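Nestow Forums > Kitchen > Cookware and Surfaces

Protecting a wood table when you use it as a second counter

yorath_kitchen
Posted 2022-09-10
We moved into a rental in Trosarthorpe with 2 feet of counter, so most of the cooking prep happens on the dining table. It's oak with an oil finish and I have already left one ring on it. I'm looking for something that covers the whole top, lies flat and can take a pot coming straight off the stove. Budget is 100 dollars, 200 if it lasts. What are people using?

Liesbeth Mertens
I had the Mevovis table pad for five years. It's fine for plates and chopping boards. It is not fine for hot pots, whatever the package says. Mine went shiny in one spot the first winter and stayed that way. Get a cheap cover and a good trivet.

panlid
Disagree on the trivet. If you cook on a table you move pots all the time and the trivet is never where you need it. I'd get a thick silicone mat for one end and leave the rest bare.

yorath_kitchen
One end doesn't work for us. Two people prep at once and things end up everywhere. It also gets used for homework.

drawer_three
Felt-backed vinyl, cut to size at a fabric store. Leave it unrolled overnight before you trim it or you'll cut it short. I did mine in January and the creases took a week to relax in a cold room.

Liesbeth Mertens
Vinyl under a hot pot is worse than the pad I had. Please don't.

drawer_three
I said cut to size, I didn't say put a hot pot on it. I use a cork trivet.

panlid
So we're back to trivets.

mattebrown
Color and finish matter more than I expected. I went from a glossy white cover to a matte brown one and stopped seeing every smear. Deep, dark pots look fine against it too, and small things like the yellow piece down in the pot is still easy to spot. The part I'd warn you about is the front edge. A plain sheet tends to wrinkle and dip there, same as this one does by the little metal bracket, so buy a few inches extra and pull it tight before you clamp it.

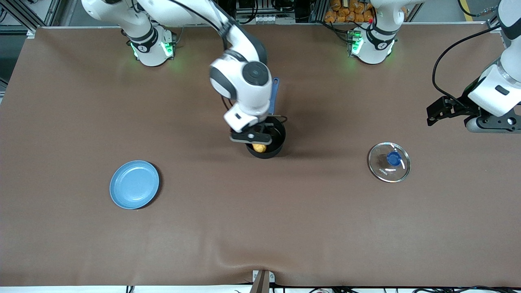 yorath_kitchen
Thanks, brown would suit the room. Do the clamps get in the way of chairs?

mattebrown
Mine do if they're in the middle. Move them toward the corners — I have one on each side of the chair and none where my knees go.

Liesbeth Mertens
Check that the clamps have rubber pads. Bare metal will dent oak, especially with an oil finish.

drawer_three
Agree with that one. Also wipe underneath once a month. Crumbs get in and they scratch.

yorath_kitchen
Okay, ordering a matte sheet and two cork trivets. I'll measure the table tonight and post the size I end up cutting.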